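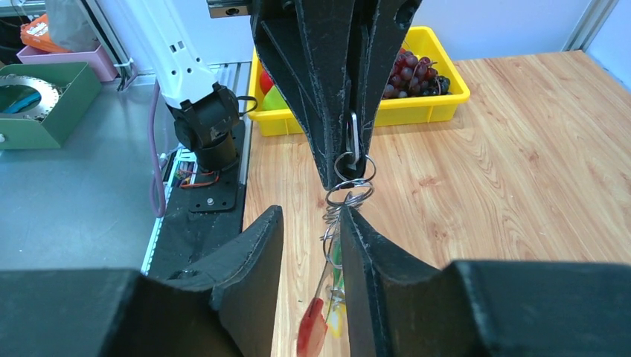 Rosimeire Moura thinks I carry too much. She wrote to me after my last piece on household clutter to say that a person needs two keys, one for the door and one for the bicycle, and that anything else on the ring is vanity or laziness. She keeps hers on a loop of string.

I have thought about her letter more than she probably meant me to. I disagree with it, and I want to set out why, because I think the big jangling bunch of keys has been treated unfairly.

The case against it is well known. It wears a hole in the pocket. It scratches the table. It is heavy in the hand and ugly on the hook. Every article on tidying the hallway tells you to strip it down, and there is now a small trade in flat holders that fold the keys away like the blades of a penknife. I bought one in January, made by a firm called Fitine, and used it until the spring. It was well made. I also lost it twice in the same house, once inside a coat and once between two library books, and each time I spent an evening looking. My old bunch has never been lost for longer than it takes to lift a cushion.

Size is the main argument. Keys are small, flat and dull in colour, and they are put down by people who are thinking about something else. What makes them findable is everything we hang on them. A carabiner gives you something to grab at the bottom of a bag. A piece of coloured plastic shows up against a dark floor. Red is best in my experience, and a yellowish green comes close behind it. Leather looks better and disappears at once on a brown sideboard.

The second argument is about split rings. People who want one neat ring forget what it is like to get a key off it. You break a nail, or you use a butter knife and break the knife. If you have several rings linked together, each with its own job, you can unclip one and hand it over. My sister-in-law, Elaine Barros, waters my tomatoes when I am away. I take the back door ring off the clip and give it to her, and the rest of the bunch comes with me. When she gives it back it goes on again in a moment. With a single crowded ring I would have had to hand over the lot, including the key to the office, or else pay for a copy.

The clip itself deserves more care than most people give it. The cheap ones sold at tills have a weak gate, and once the gate stops closing properly the whole arrangement is a danger. Press it with your thumb now and then. If it comes back slowly, replace it. I would say the same of the coiled springs that some people add so the keys can reach the lock while still fastened to a belt. They are useful if you open many doors in a day. Ronaldo Queiroz looked after a building in Camargo with 92 flats and wore one for years, and he said he would not have managed the stairs and the locks without it. For a person with one front door a spring mostly catches on things. I took mine off.

I will give Rosimeire this much. There are things on most bunches that should go. A key that nobody in the house can match to a lock is no use to anyone, and I had two of those until this summer. Loyalty tags from shops that have closed should go too. So should bottle openers, unless you open bottles in the street. I sat down at the kitchen table and tried every key in every door, cupboard and padlock we have, which took most of a morning, and I labelled what was left. The unknown ones went into a jar, with a note saying Aug 17, 2020, and if they are not wanted a year from then I shall throw them out.

What I kept still makes a fair handful. It hangs by the door and you can hear it when somebody takes it down, and I count that in its favour as well. With teenagers in the house I like to know when the keys are leaving.

The tidying books treat keys as though they were ornaments, to be judged on how they look when they are lying still. They spend very little time lying still. They are picked up, passed across a kitchen, dropped, lent and dug for in the rain, 365 days a year. A bunch should be judged on that. Mine is heavy and it makes a noise, and my coat pocket has been mended once on its account. The string would not last a week with us.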